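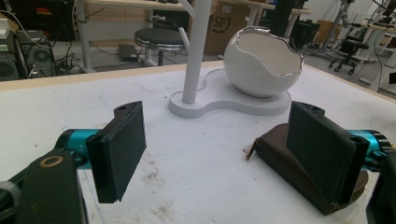 Kendra Gagnon asked me this morning whether we couldn't get by with fewer demonstrations if each one were simply cleaner, and I have been turning the question over ever since, so today's entry starts with her instead of with the setup notes.

3 July 2020
Handheld gripper collection, small items and the eggshell bowl
Written up by Rosaire Hiebert

My short reply to Kendra was "maybe, but I'd like both." The longer one is that when I went back through the last Farutlow set I found plenty of episodes that were clean in the sense she means (no drops, no fumbling, straight in and straight out) and they all looked like each other. A policy trained on those does beautifully until the item sits a little crooked, and then it has no idea what to do with itself. I would like to keep the slightly untidy episodes as long as they end with the task done. She agreed to let me try it for this batch and we'll compare afterward, so if you're reading this and you don't like a bit of dithering in the approach, please talk to her and not to me!

What we're after

The plan for July is 400 usable episodes on the foam-topped table, and 200 of those should use both hands. Kendra wants the two-handed ones first while we're all still fresh, and I think she's right, as they're the ones that wear a person out. I set 15 as the number of episodes before the operator takes a proper rest. Please do stick to it even if you feel fine. My wrists felt fine too, and then they didn't.

The items are the brown pouch, the red strap, and the white bowl with the jagged eggshell rim that sits on the foot of the stand. I'm very fond of the bowl, I'll admit, and it's a good hard case besides: it's pale on a pale base on a pale board, and the rim goes up and down, so where the fingers meet it matters a great deal. Jokholm had suggested we swap it for a plain cup. I'd rather keep it in and drop it later if the numbers are terrible.

How the morning went

Slow to begin with, and then quite nicely. I spent far too long on the time offset between the two grippers, which kept coming out different after every restart. In the end I did what I should have done first and restarted the recorder before the grippers instead of after, and the offset held steady for the rest of the session. I've asked the Drerkomura people whether that order is supposed to matter. No answer yet.

Something I noticed while replaying: I close the fingers much earlier with my left hand than with my right. I'm right-handed and had always supposed the left would be the timid one. It would be good to have Kendra do a run of the same task so we can see whether that's the tool or just me. If it's just me, then it's one more argument for having more than one operator in the set, which I've been going on about for ages, as you all know.

I also tried speaking the step names out loud as I worked ("reach, close, lift") with the audio track on, to help with segmenting later. It felt very silly for the first few and then I forgot I was doing it. Harju thinks it'll save about half the labeling time. I'm keeping it up for now, though it did slow my hands down a little, and I've put a note in the episode log wherever I was talking so that we can split those out.

For anyone taking over from me, the two-handed position is both grippers in over the near side of the board, with the pouch lying in the middle and the stand toward the back. Start every episode from there and let your arms settle before you press record.

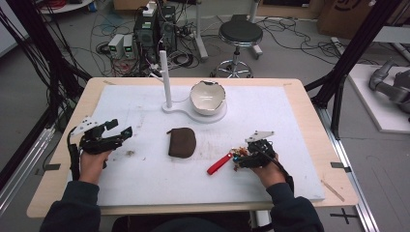

Things to sort out before the next session

Decide with Kendra what counts as a failed episode. At the moment I mark it failed if the item ends up anywhere other than where I meant it to go, but "where I meant it to go" lives in my head and that isn't much help to anybody labeling.

Vary the pouch more. I looked back over the starting positions and I favor the middle of the board terribly. Turn it, push it out toward the corners, flip it over.

Keep the background as it is for the rest of this batch, please, and then shift things on purpose for the next one. I'd like to know how much the model leans on what's behind the table.

The task names in the recorder menu still have the old Farutlow spellings, and 2 of them are the same except for a capital letter. I picked the wrong one this morning and had to rename a whole folder by hand. Harju has the file open, so I'm leaving it to him.

Ask Kendra for her operator run, same items, same order, no talking. I'll put the plots of finger opening against time next to mine and pin them by the door.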